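Stonlow cell, notebook, December

Carried on from the last entry. Finger change and camera check on the arm at the pine table. The old fingers had worn on the inside faces and the bottle task was getting sloppy. Cycle counter read 2,842 when I opened the session, which I'm writing down here so the next finger change has something to be compared with.

8:40. Arm parked high, program stopped, e-stop in. Took both fingers off. The screw on the left one was tight and the one on the right was barely more than finger tight, so that explains some of the play we logged last month. Cleaned the threads with a dry swab. No threadlocker left on either of them. Put a small drop on each, new fingers on, snugged both down by hand and then went round again with the short key.

9:15. Cable at the wrist. It comes down the right side and bends along the housing. Turned the wrist joint slowly by hand guide through the range we use and watched the bend. It doesn't pull, but there is not much to spare at the far end of the rotation. I have put a soft limit 30 degrees short of where it was. None of the saved poses need that last part. If someone teaches a new one and gets a limit warning, that's the reason.

9:50. Homed the gripper, let it find open and closed, saved the new values. Old closed value was 184 counts, left in the config as a comment. Then set out the pump bottle on its side for the approach test. 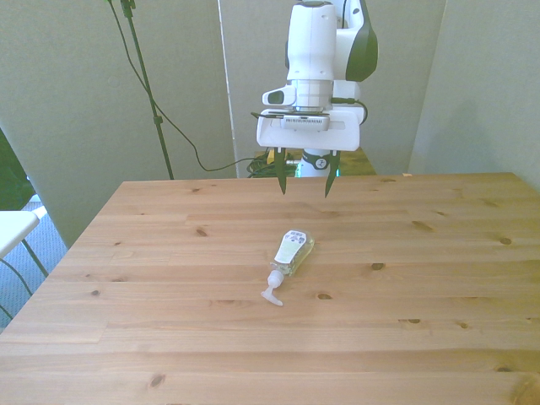 Does the tool offset have to be taught again after every finger change?

Only when the new fingers are a different length or shape from the old set. For a like-for-like swap, run the touch-off against the reference pin, and if the reading is within 2 mm of the stored one keep the stored offset and go on.

Ours are from the same Costico batch as the last set, so I did the touch-off only. Kept the stored offset.

10:30. Approach test on the bottle, slow speed. First run the fingers came down too near the collar. That was my own waypoint from the Jakubowski job, which was for a shorter bottle, and it had been copied over without being changed. Moved the grasp point toward the middle of the body and saved it under a new name. The old waypoint is still in the Jakubowski folder. Please don't copy it again.

Slow runs fine after that. Went up to normal speed and stayed there for the rest of the morning. One thing to watch: a bottle on its side can roll a little if one finger arrives before the other. Evened out the approach by lowering the descent speed over the last stretch. It costs a bit of time per cycle and I think it's worth it.

11:20. Camera. Wiped the lens with the microfiber from the drawer, not the shop towel. Checked the connector at the wrist end and reseated it. Then bottle off to one side and a look at the bare boards through the wrist view, to check for smears and dead spots before running the calibration board. At close range this camera goes soft whatever you do with it, so don't judge focus from there. Judge it from the calibration height.

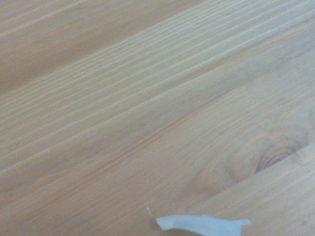
Wrist view, close to the tabletop. Knot at the joint between two boards, small pale scrap at the bottom.

On the knots: the object finder has picked up dark knots as objects before, on the Tedisholm setup as well as here. Raising the minimum height in the filter got rid of it there. Set the same value here and saved it to the cell config. If it comes back, the next step is a plain mat on the table, but I would like to avoid that because the mat creeps.

Added to the start-of-day list: pick bits of tape and paper off the table before the first run. The filter should ignore anything that flat, but it takes a moment to do and saves arguing with the logs later.

11:55. Calibration board run, result saved next to the previous one. Numbers are close to the last run. Did not change the mount.

Still to do:
Order another pair of fingers, we are down to the set that is on the arm.
Longer cable for the wrist, or a clip higher up so the bend sits better.
Recheck both finger screws after the first full day of running.
Rename the remaining Jakubowski waypoints so they can't be mistaken for ours.

Cell left with the arm parked, speed set back to reduced, old fingers bagged and in the second drawer.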